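Lester hold on in a thriller as futsal season roars back to life

What a way to open the new season! A packed stand of 131 people squeezed into the Kuipers Road courts for the first night of the women's and open futsal leagues, and they got goals, a penalty save and a finish that had everyone up on the benches.

Lester came out on top 5–4 against Osance in the late match, but the scoreline only tells you so much. Osance were the better side for long stretches, moved the ball beautifully through the middle and will be kicking themselves over two chances that came back off the same post in the space of a minute.

The first half belonged to the team in green. Osance won the ball high up the court straight from kick-off, played it square and tucked it in at the back post before some people had found their seats. A second came from a kick-in routine they have clearly been working on over winter, with the pivot dragging her marker out to the sideline and leaving a great big hole for the shot.

Lester looked rattled, and they had also picked up four fouls inside nine minutes, so they had to back off and defend more carefully than they like to. Their goalkeeper kept them in it. She got down low to stop one with her shins, then tipped another over the bar, and the long throw that followed found a teammate on her own at the far end for 2–1. It was against the run of play and Lester didn't mind one bit.

After the break it was a different game. Lester sent their keeper forward as an extra passer far earlier than most teams would dare, and it worked a treat. The equaliser was scrappy, poked over the line in a tangle of legs, but the third was a cracker, hit first time from the second penalty mark and in off the underside of the bar.

From there it went back and forth. Osance levelled at 3–3, Lester went ahead again, Osance levelled again. With 50 seconds on the clock Lester won a corner, rolled it back to the edge of the area and found the bottom corner through a crowd of players. Osance still had time to win a penalty at the other end! The Lester keeper guessed right, pushed it wide, and that was that.

The earlier match was a calmer affair, with Tratora beating Kuipers 3–0 in the women's league. Tratora finished third last season and look fitter and quicker this time around. Their defending was excellent all night, always a body in front of the ball, and their third goal was the pick of the lot: five passes from their own keeper to the net without Kuipers getting a touch.

Kuipers have a very young squad and there was plenty to like about the way they stuck at it. They kept trying to play out from the back even when it was going wrong, and they hit the crossbar late on. Give them a month or so together and they will take points off somebody.

Off the court, the raffle and the sausage sizzle brought in $1,971 for the junior program, a terrific result for an opening night. The money will go towards new size three balls, a set of portable goals for the primary school clinics and referee course fees for anyone over 14 who wants to have a go. There are still places on the October course, and you don't need to have played before.
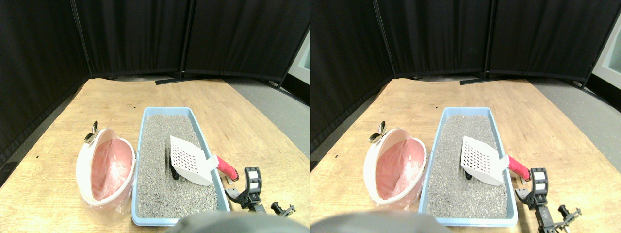

Junior sessions start again next week for under-8s through to under-14s, and the under-10s in particular are after more players. Shin pads and flat-soled indoor shoes are a must, and please leave the studded boots at home as they mark the floor. The first session is free, so bring a mate along and see if you like it.

A few notes for the senior teams as well. Team sheets are due at the scorer's bench 15 minutes before kick-off, and matches will start on time whether or not both sides are at full strength. Teams wearing similar colours need to sort out bibs beforehand, with the second-named team changing. The away changing room has its hot water back, to great cheers from everyone who played there last winter.

Round two has the makings of another good one. Osance meet Tratora in the women's league at 6.30pm, and if Osance bring the same passing game they showed in the open match it could be a real treat against that stingy Tratora defence. Lester then take on Kuipers in the open league at 7.45pm. Lester will be without their usual captain, who is nursing a sore ankle, while Kuipers had the bye in the opening round of that competition and should be fresh.

Entry is by gold coin and kids get in free. The canteen opens at 6pm, and parking is best on the oval side, as the front spaces filled up well before the first whistle on opening night.

Open league, round one: Lester 5, Osance 4
Women's league, round one: Tratora 3, Kuipers 0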